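The Ferry to Norham

Darlene MacLeod missed the first boat and sat down on her suitcase to wait for the next one. The man in the ticket booth said it would be 2 hours, maybe more with the wind.

She had not been back to Norham in 12 years. Her sister had written in February to say the house was sold and there was a box with her name on it. The letter didn't say what was in the box.

A boy came along the dock selling coffee from a thermos. She bought a cup and asked him if the bakery was still open.

"Which one?"

"Skuletti's."

"That's a bank now," he said.

She drank the coffee. It was weak, but she finished it. When the boat came in she let the other people go ahead of her, then picked up the suitcase and walked on.
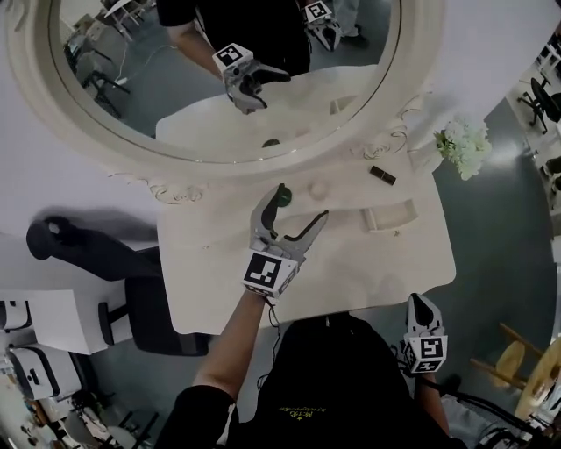
At the white vanity table.

Her sister met her on the other side with the box already in the car. Darlene held it on her lap the whole way and didn't open it.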